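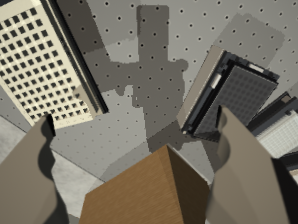 Simulação da célula de placas: os dedos da garra junto ao bloco de madeira, sobre a base perfurada.

Tempo de leitura: 3 min

Pesquisar no boletim

Orçamento da célula robotizada: o que fica decidido e o que falta

O pedido de compra do braço para a sala de ensaios entra no plano de investimento do próximo ano. A versão apresentada em junho foi devolvida com duas observações: faltava separar o custo do robô do custo da bancada, e a verba para dedos de garra estava somada aos consumíveis. As duas coisas foram corrigidas. O documento revisto tem data de 13/09/2026 e está na pasta partilhada do laboratório.

Antes de pedir propostas finais, a equipa de Rosine Chevalier montou a célula em simulação, com a base perfurada, os suportes de placas e o braço colocado ao lado da bancada. O trabalho serviu para fixar três pontos do caderno de encargos: o alcance necessário até ao fundo da bancada, o espaço livre entre suportes e a forma dos dedos. Quem quiser ver o modelo pode pedir acesso à Rosine.

Temos duas propostas em cima da mesa. A da Vemberg inclui braço, controlador e instalação, com prazo de entrega de 32 semanas. A da Histitz é mais curta no prazo mas deixa de fora a instalação e a formação, que teriam de ser contratadas à parte. Pedimos à Histitz uma nova versão com esses valores incluídos, para podermos comparar totais.

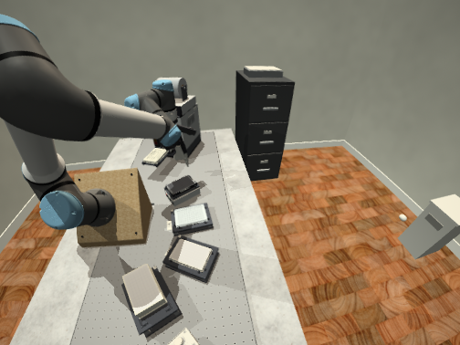
A base perfurada é orçamentada em separado. A Delorme cotou a placa metálica a 1.427 euros, já cortada à medida e sem transporte. Os suportes de placas que temos hoje servem e não entram no pedido. Se algum grupo usar um formato diferente, convém dizê-lo agora, porque a posição dos suportes condiciona o percurso do braço e alterá-la depois da instalação obriga a nova programação.

Para os dedos da garra, Didier Bodin propõe comprar oito pares logo no início. O preço é de 200 euros por par e a encomenda mínima do fornecedor, a Gevilard, é de quatro. A proposta do Didier cobre dois perfis diferentes, um para placas e outro para peças maiores. Falta confirmar se o segundo perfil é mesmo preciso no primeiro ano; se não for, a encomenda fica pela metade.

Não estão no orçamento: a deslocação do armário de arquivo, a ligação elétrica e a proteção do pavimento. As duas últimas passam para a conta de manutenção do edifício. O contrato de assistência também fica fora do investimento e será lançado como despesa corrente a partir do segundo ano, depois de terminada a garantia.

Os responsáveis de grupo devem enviar à Rosine a lista dos formatos de placa que usam e uma estimativa de horas de utilização por semana. Dúvidas sobre a garra e os dedos seguem para o Didier. O pedido só avança para as compras quando tivermos a resposta da Histitz e as listas de todos os grupos.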